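The task sheet for Orwood 6 gave the goal in one sentence: lift the cord from the cabinet top and set it down beside the green box. Kerstin Görtz was hired to demonstrate it until Clatholm had enough.

She worked from a desk in Parnach with a hand controller and two views, one from the wrist and one from the side of the room. The room existed only in the simulator. The arm did what her hand did, scaled down by half, and the controller had a trigger that closed the fingers in proportion to pressure. A demonstration began when she pressed the left pedal and ended when she pressed it again. If she pressed the right pedal, the demonstration was discarded and the objects went back to a new starting layout.

The cord was the difficult part. The solver treated it as a string of short rigid pieces, and if the fingers closed too fast the pieces overlapped and sprang apart. The procedure was to approach with the fingers wide, descend to the surface, centre the gripper and close slowly.
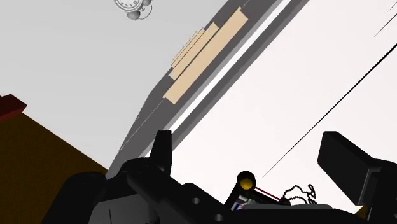
*Last changed: December, 16:40*

By the end of her second week she had 717 accepted demonstrations. The existing set, recorded before she arrived, brought the total to 1293. Lynch, who trained the policies, ran the first one overnight on the combined data and sent her the result with no comment except the success rate and a request.

The request concerned a pause. In most runs the trained policy brought the gripper down over the cord, fingers open, and then did nothing for just under two seconds. After that it closed and carried on normally. Lynch wanted to know if she was waiting for something at that point. A pause in a demonstration is expensive. The policy sees the same picture many times over with the instruction to stay still, and it can learn to stay still for ever.

She went through her own recordings first. The log gave joint positions at fixed intervals, so a pause appeared as a flat section in all the traces at once. Hers had short ones, a few samples long, scattered without pattern. None was at the descent.

The older recordings had it in nearly every file. The operator was listed only by station number. She replayed them in the side view at normal speed. The arm came over from the left, lowered the gripper, stopped, and then there was a small turn of the wrist, a few degrees out and a few degrees back, before the fingers closed. The turn was too small to affect the grasp. She checked this by editing it out of a recording and replaying the commands. The cord came up the same way.

She wrote to Lynch that the pause belonged to the earlier operator and had no function she could identify. Lynch replied that the earlier set would be trimmed automatically. Any flat section above a threshold would be cut and the ends joined.

The trimmed set was ready the next morning. The new policy did not pause. It descended and closed in one motion, and it dropped the cord in four runs out of ten.

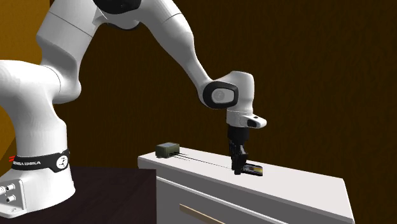 Kerstin replayed the failures with the contact display switched on. When the gripper came down it nearly always touched some part of the cord, and the touched part kept moving afterwards by amounts too small to see in either view. The movement died away in a little under two seconds. If the fingers closed before then, they closed on pieces that had not come to rest. Her own demonstrations avoided the problem by a different route. She came down more slowly over the last few centimetres, and the cord had already settled when she arrived. The trimmed policy had taken its speed from the old set and its timing from hers.

Her edited replay had not shown this. She looked at it again and found that she had removed the turn of the wrist and left the wait in place.

She put all of it in the ticket, with the traces attached. Lynch restored the pauses, marked them as a separate phase and trained again. The rate came back and rose a little. The ticket was closed with the word "settling" in the cause field.

The turn of the wrist stayed in the set as well. It was not flat, so the trimming had never touched it, and it fell inside the phase Lynch had marked. The third policy did it in about half its runs.

She asked Clatholm who had worked at the station before her. The office said that the records for contract staff were kept for 6 months and that the period had passed.

There was a further batch to record, with the cord starting nearer the front edge of the cabinet. She pressed the left pedal, brought the arm over and lowered it. The fingers were open. She held still and let the cord settle, and while she waited her wrist went out a few degrees and came back. She looked at the right pedal. Then she closed the trigger, carried the cord to the box, opened the fingers and pressed the left one.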